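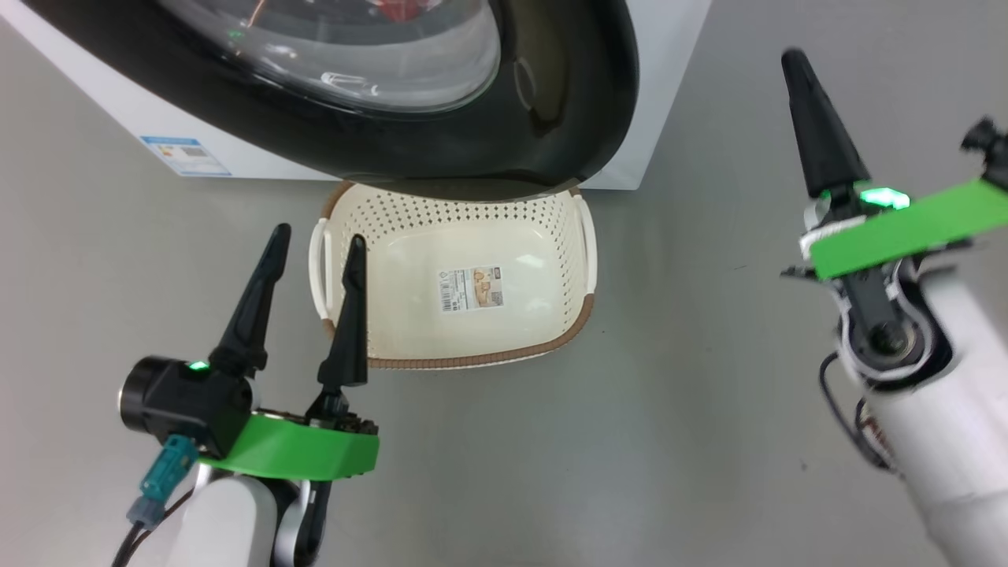 Laundry Tips From a Front-Loader Household

I grew up with a top-loader, so when we moved to Prerkdale and the place came with a front-loader I did everything wrong for the first year. Smelly towels, one missing sock after another, and a backache from twisting around with armfuls of wet sheets. I've picked up a few habits since then, and a couple of you asked me to write them down after my June post on ironing (which got more mail than anything I've ever put up here!), so grab a coffee.

Put the basket on the floor, right under the door

I used to stand my hamper on a chair off to the side and swing everything over. Half of it landed on the floor. Now the basket goes down flat in front of the machine, long side facing the washer, snug against the front. You just pull toward yourself and things drop in. If a sock gets away, it falls in the basket with everybody else.

One thing to watch, though: check which way your door swings before you park the basket. A tall hamper will get bumped every time. A low one slides under the door on most machines, mine included, and then you can leave it there while you open up.

Buy the kind with holes

Solid-sided tubs look nice on a shelf but damp clothes just sit there and sulk. I like a plain plastic basket with perforated sides, rectangular, with a handle at each end so I can carry it level in front of me. The round ones roll around on my hip and I bang them into every door frame in the house.

Peel the price sticker off the bottom before the first load, by the way. I left one on and it ended up glued to the inside of a pillowcase. A hair dryer on low loosens the glue, and a dab of cooking oil takes care of whatever's left. Wash the oil off with dish soap or you'll be right back where you started, only greasier.

Look inside before you load

I give the drum a spin by hand and run my palm around the back. My record is 3 guitar picks and a chapstick (the chapstick had already been through a hot wash, and I don't want to talk about those shirts). My neighbor Enda Mulligan keeps a small jar on top of his washer for whatever turns up, and he tells me it paid for pizza once. 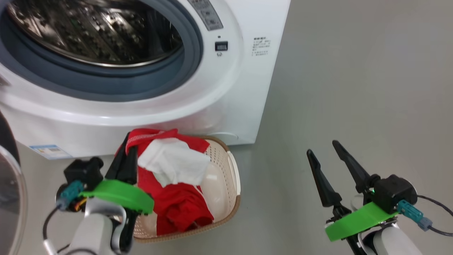

Wipe the gray rubber ring

If your towels smell funny, start with the gasket. That's the thick rubber ring between the drum and the front of the machine, and it has a fold in it that collects water, lint, hair, and the occasional baby sock. Pull the fold back gently with your fingers and go all the way around with an old washcloth. Spend extra time at the bottom, where the puddle sits. I do mine after the last load of the day and it takes less time than finding a dry washcloth does.

Dry the glass while you're down there. Then leave the door open a hand's width so air can get in. If you've got toddlers or a cat, keep the laundry room door shut while you do this.

Don't stuff it

I shoot for a load where I can still fit my hand between the clothes and the top of the drum. Big sheets go in one at a time, loosely, and never with a lone pair of jeans.

Go easy on the soap

I was pouring in a full cap every time! Two tablespoons of liquid is plenty for a normal load at our house. Your water may be harder than ours, so try a little less each week and stop when things quit coming out clean. And keep the fabric softener away from towels.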